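# Teaching the planner about stems

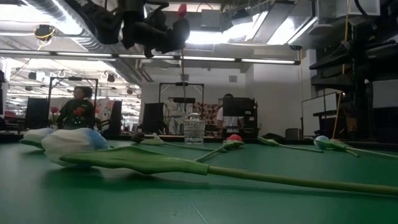 *The tulips and the glass vase on the green table, with the arm waiting above.*

I promised in my last post to write about the planning side of Endance, and March has almost passed, so I will do it now before I forget the details.

The task sounds small: take a tulip from the table and put it in the vase. My first version of the planner treated every flower as one object with one box around it. For a cup this is fine. For a tulip the box is long, it is mostly air, and its centre can be a place where there is no flower at all. The gripper went down very precisely onto nothing.

Now the perception part gives me two things for each flower, the head and a line along the stem. The line is a chain of 17 points. I look for a grasp only on the part of the chain where no other stem or leaf is closer than the width of the finger. If such a part does not exist, the flower is left for later and the planner tries the next one.

The clear glass was harder than I expected. Our depth data has holes where the vase stands, and the cut sides give reflections which move when the camera moves. For two weeks I tried to repair the depth image with filters. In the end I used only the colour image to find the rim, and I fit an ellipse to it. The height of the vase I simply write in the config file. I am not proud of this, but it works better than the filters did.

Some 593 recorded grasps are in the replay set which I use for testing. When I change a parameter I run all of them at night and read the differences in the morning. It was this test that showed me a stupid mistake: I had mixed up the direction of the stem in one function, so the arm wanted to put the flower in with the head down. It happened only when the head pointed to the left, and I had not noticed it for a long time.

Still open:

- leaves which lie over the stem of a neighbour
- the last 3 cm before the rim, where I would like force control instead of position control
- the log format, which the Haranex viewer still refuses to read

The second point is what I want to do next. I will bring the new controller to Musberg when it is stable enough, and then write again.

— Žukauskas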